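Kapitel 7
Stückgut im offenen Behälter: Ordnung, Lage und Entnahme von Stabmaterial 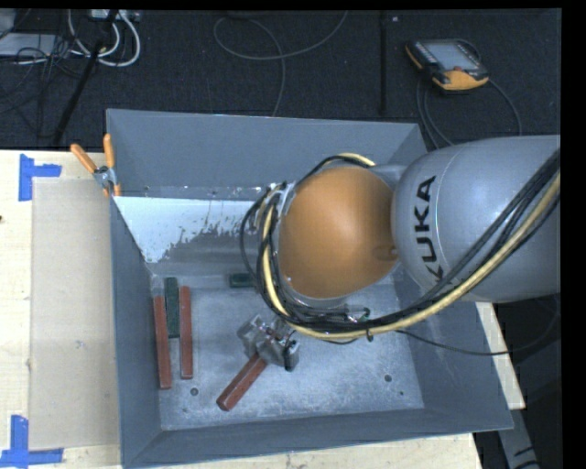
Rahel Berchtold wendet ein, die Lehre vom Stückgut beginne zu spät, wenn sie beim Behälter ansetze; über die Entnahme entscheide bereits, wie die Stäbe abgelängt und eingelegt worden seien. Dem Einwand wird in Abschnitt 7.2 nachgegangen. Zunächst sind die Begriffe zu klären.

Als Stabmaterial gilt im Folgenden jedes Stückgut, dessen Länge die größte Querschnittsabmessung um ein Mehrfaches übersteigt. Liegen solche Teile in einem rechteckigen Kasten, so sind drei Lagen zu unterscheiden: wandparallel, querliegend und schräg. Rotbraune und dunkelgrüne Stäbe nebeneinander an der linken Behälterwand entsprechen der ersten Lage, ein einzelner grüner Stab im hinteren Bereich des Bodens der zweiten. Die Schräglage tritt auch am gegriffenen Stab auf und ist beim Ablegen zu berücksichtigen.

Für die Übungen dieses Kapitels wird der Kasten nach Urnier zugrunde gelegt, Innenlänge 600 mm, Innenbreite 300 mm. Die Stäbe haben einen Querschnitt von 36 mm Kantenlänge. Farben bezeichnen ausschließlich die Sorte und sagen nichts über Masse oder Werkstoff aus.

7.1 Wandabstand und Greifraum

Unter Greifraum wird der freie Raum verstanden, der beiderseits eines Stabes für die Finger zur Verfügung stehen muss. Bei wandparalleler Lage ist er auf der Wandseite vermindert, bei dicht benachbarten Stäben zusätzlich auf der Innenseite. Die Reihenfolge der Entnahme richtet sich daher nach dem jeweils kleineren der beiden Abstände. Robles behandelt denselben Fall unter der Bezeichnung Randlage; beide Ausdrücke werden hier gleichbedeutend verwendet.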